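Search questions... Go

Can a two-person firm get help with design registration costs?

Asked Tuesday by trultby_maker

Hello all, we're a tiny workshop in Trultby and would love to register the shape of a clip we make. Is there any grant towards the fee, or do we just pay up and smile?

Answer from skunness_sal

Yes, there may be! Cuvthorpe council runs a small business fund and we had £326 back from it last January, for a fabric pattern. Keep every receipt, and do apply before you pay the agent (we very nearly didn't).

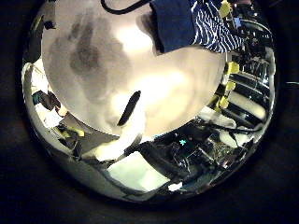
Registering a design covers how a thing looks, so send plain, clear views of it from several sides. If yours were a pattern like ours, say wavy white stripes on dark navy, you'd want the stripes sharp and flat, with no folds hiding any. They took 31 days to answer us, and were ever so kind on the phone.

Answer from oldlathe

Try Zakharchenko in Skunness, they did our forms. Not cheap.

Comments (3)

trultby_maker: Thank you both, that's a real weight off!

gull7: Is it only for firms under 18 staff?

skunness_sal: I think so, but do ring and check, love.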